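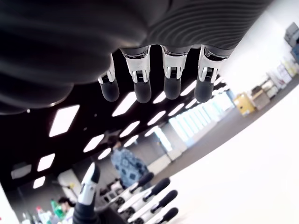
Tuesday, by Hwa-young Son

This website uses cookies to remember your settings. By continuing to browse you accept our cookie policy.

White tables, grey carpet: a few pictures from the Vuston hall

I have promised to several people that I would write something about the hall now that the furniture is in, so here are a few notes. It took us seven weeks from the first measuring to the day when the last table was carried up. Our old place, room 608, was narrow and had one window which did not open, and I don't think many of us will miss it very much.

The ceiling was painted dark before we moved in. I was against this colour at first. Aurora Fonseca wanted it dark so that the rectangular light panels would stand out, and she was right, I like to look up at them now. The panels are white and quite strong. In the first days I had the feeling of sitting in a shop, but after some practice with the switches we have found a good combination for the afternoon.

For the tables we looked at two suppliers, Ustby and Zurmont. The Ustby ones were cheaper but had a shiny top, and with so many lights above them you would see every lamp twice. We ordered from Zurmont. The whole order, with delivery, came to some 3000 dollars, and Henrique Serrano made them take the packaging back for free. The top is plain matte white. It has no pattern and no printed lines, and a small thing put down on it is easy to find again. 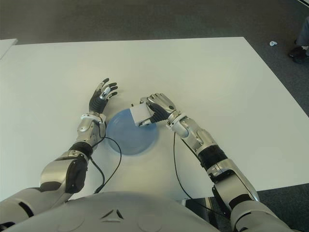 Hwa-young Son

The tables stand with a narrow strip of carpet between them. I asked for this gap. In the old room everything was pushed together, and if you dropped a pen in the middle you had to move half of the furniture to get it. A person cannot walk through the strip, but an arm fits. The wide passage is 70 centimetres more than we had before, and two people can pass each other there without saying sorry.

The carpet is grey. Hélder Calado brought samples in four colours and we laid them on the floor for one weekend, and the grey one was the favourite of almost everybody except Giorgia Villa, who still speaks about the green. Coffee has been spilled on it already. It came out with cold water and a white cloth, no soap, and I write it here so that the next person doesn't start with the brush as I did.

About the plate, because I was asked: it is a round one in light blue, plastic, with a low rim. I bought it at Loureiro together with a few bowls. It is not an elegant plate, but on a white table a white plate disappears, and this one you notice immediately.
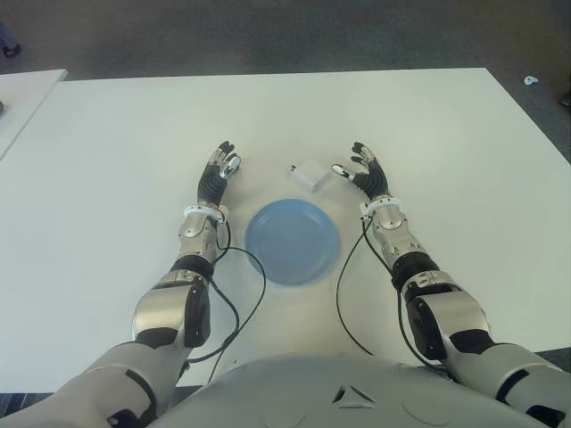

The bowls from the same shop were a little too deep for small things, so they have gone to the kitchen and the plate has stayed with us. I would like to have a second one in a warmer colour, maybe yellow, if they still have them in July.

Some things are still to be done. The labels for the light switches are written but not yet glued on, and the cupboard by the door needs a key that turns without force. Whoever has borrowed the long measuring tape, please put it back on the hook. Giorgia wants to take more pictures in the morning, when the light is softer, and I will add them to this page when I receive them.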